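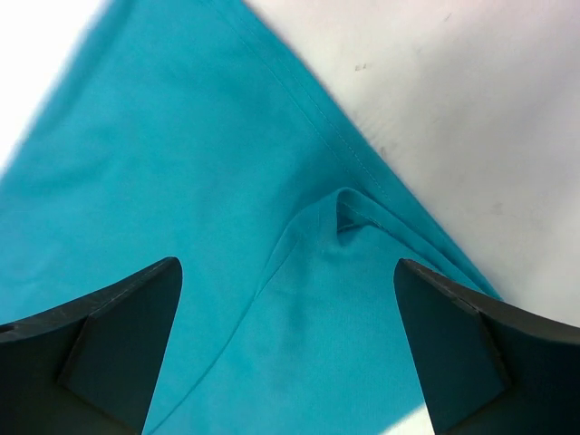 How to hand part of a folding table over to a robot

These steps come from the linen room at Canov, where 40 people work across two shifts. One folding station now runs with a Bakke arm. The same order of work should suit any small laundry or textile packing room.

1. Write down the job as it is done now. Stand at the table for a full shift. Note who brings the cloth, who checks the hems, who stacks and who fixes bad folds. At Canov the hem check was never on the job sheet, and it nearly got left out.

2. Pick one item. Start with a plain cloth in one size and one color. Leave fitted sheets and anything with ties to the hand tables. Our first batch was 423 pieces.

3. Set the table. Wipe it down at the start of each shift. Mark the corner where the first edge of the cloth goes.

4. Decide who stops the arm. Everyone at the station needs to know where the stop button is and be free to press it without asking. Put this in writing before the first live shift.

5. Agree on what counts as a bad fold. A corner tucked under, a hem turned back on itself or a stack that leans all go in the gray bin. One person refolds from the bin and marks the cause on the sheet.

6. Change the job titles and the pay grade together. Two folders at Canov became station operators. They load, clear and inspect, and they spend less time reaching across the table. They also stand still more, so we added a stool and a swap with the packing line every 50 minutes.

7. Reset the targets. The old piece count per person no longer means much. We count finished stacks for the whole station and leave individual counts off the board.

8. Review in the second month. By the end of November our sheet had around 1,069 entries, most of them turned hems. Bring the sheet to the operators first and let them choose which fault to work on next.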